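Teaching a Policy to Put the Sponge on the Plate
Robot Learning Project, Final Report
Grevstead Lab, 28th May

What I wanted to find out

My project started with a pretty small question. If you train a pick-and-place policy from demonstrations, and every demonstration has the plate on the same side, does the policy learn "go to the plate" or does it just learn "go left"? I had a hunch it was the second one, and I wanted numbers instead of a hunch.

The task is one sentence long: pick up the sponge and put it on the plate. I liked it because a sponge is forgiving. You can squeeze it badly and still lift it, so most of the failures should come from where the arm decides to go and not from the grip (that was the plan, anyway).

Collecting the demos

I recorded 90 demonstrations by teleoperation with Protach, the control software our lab uses. I split them into two sets. In the fixed set the plate was always on the left and the sponge on the right. In the mixed set I swapped sides whenever I felt I was getting into a rhythm, which I know isn't real randomization! Next time I'd have a script pick the side for me.

We worked on the floor, and I ended up liking it. There's loads of room, and the plain wall behind keeps the background simple. The camera stayed put through the whole project, and I checked its view against a saved reference before each session.
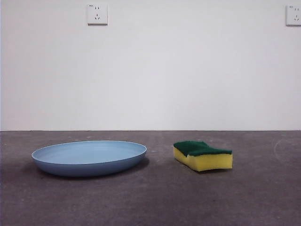
Figure 1. Fixed-set layout, plate left and sponge right, seen from the workspace camera.

Each set trained its own policy, with the same network, the same settings and the same number of training steps. I used the Didenko baseline code from class and only changed the data loader, plus one annoying bug in how it cropped images. It was cutting off part of the floor closest to the camera, and I lost most of an afternoon before I thought to plot what the network was getting as input.

Testing

For each policy I ran 35 trials with the plate on the left, then 7 more with the sides swapped. I stopped the swapped trials early for both policies so they'd match, after the fixed-set one drove the gripper into the floor and I got nervous about the wrist. A trial counted as a success if the sponge ended up resting on the plate with the gripper open and clear.

Results

With the plate on the left, both policies did well and I couldn't tell them apart by watching. Swapped was a different story. The fixed-set policy got zero out of 7. Over and over it reached for the right side, where the sponge used to be, and closed on the plate rim or on nothing. The mixed-set policy got 6 out of 7, and its one miss was a sponge that landed half on the rim and slid off.

So my hunch held up, at least for this one task. I was still surprised by how complete the failure was. I'd expected the fixed-set policy to wander over to the right object once in a while.

What I'd do differently

Seven swapped trials is too few, and I'd want a lot more before claiming anything about the mixed policy's real success rate. I also never tried the plate in the middle, or behind the sponge. The Grarkska group's handout suggests masking the background during training, and I'd like to try that on the fixed set next, with the sides swapped from the very first test.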